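Grosora adds wider boards to larch gate range

30 July 2019

Joinery firm Grosora has extended its range of made-to-measure driveway gates with a version in Siberian larch, built at its Prollusby workshop. The new model, sold as the Fala, is a framed, ledged and braced gate supplied in pairs or as a single leaf.

Stiles and top rail are finished at 75 mm thick. Joints are through mortice and tenon, draw-pegged in oak, and each leaf carries 2 braces running up from the hanging side. Boards are tongued and grooved with a 6 mm expansion gap. The larch is kiln dried and supplied by Levchenko, which has delivered to the workshop since March.

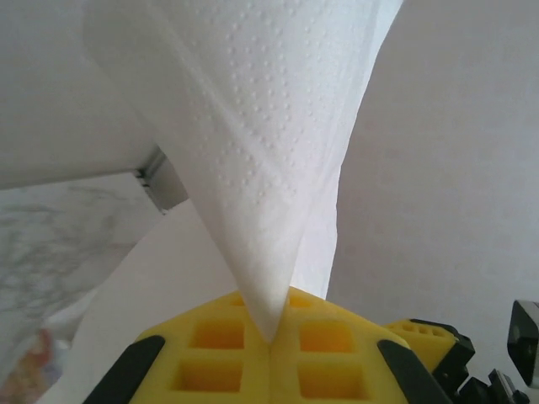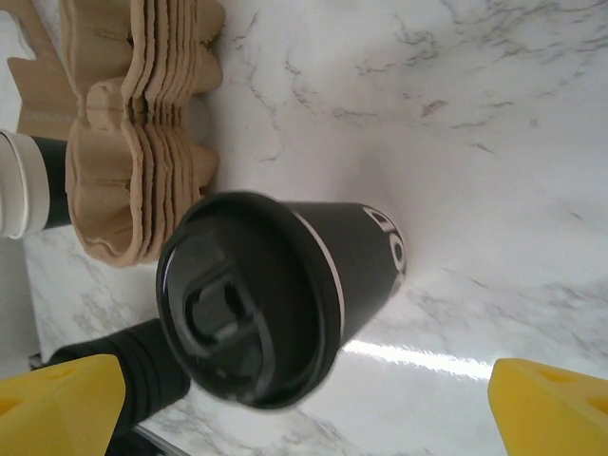
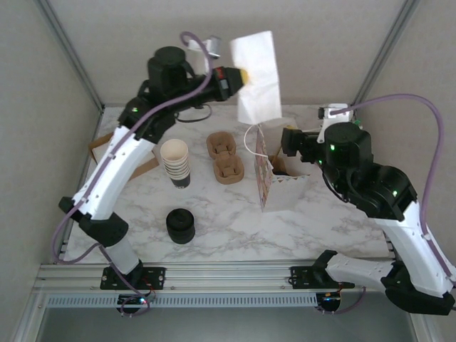
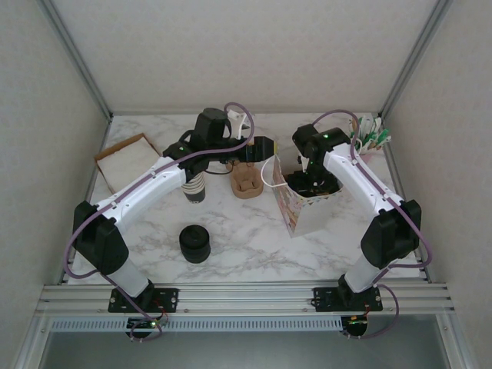 Paper towel; black cup on marble; two-armed station, last two pictures.

Gates leave the workshop with one coat of clear microporous oil on all faces, including end grain. A second coat should be applied on site after hanging. Posts are sold separately and need a minimum clearance of 75 mm between the bottom rail and finished ground level.

Hinges are galvanised as standard, with black powder coating available to order. Automation brackets can be fitted at the workshop if the motor type is given with the order. Delivery is charged at 400 pounds per pair outside the Prollusby area. Existing softwood models stay on the list.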